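Open day at Flasico in Lanencombe: streaming from the terminal
Sep 12, 2023

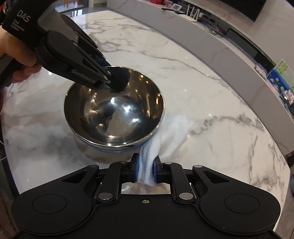

Can you send a film to the TV without a phone?
With Jallik, the small command line player made by Flasico, you can, if the computer and the TV are on the same home network.

I visited their office because I use Jallik since July and had a problem with subtitles. The visit was free, but you had to register. In the demo room they played one file on 12 televisions with a single command. Two of them started late, and the developer showed us the log without shame. My subtitle bug has the number 3741 and is still open.

After coffee there was a talk by Witkowska, the firm that makes the remote control add-on. I did not understand all of it, but the volume command is now clear to me.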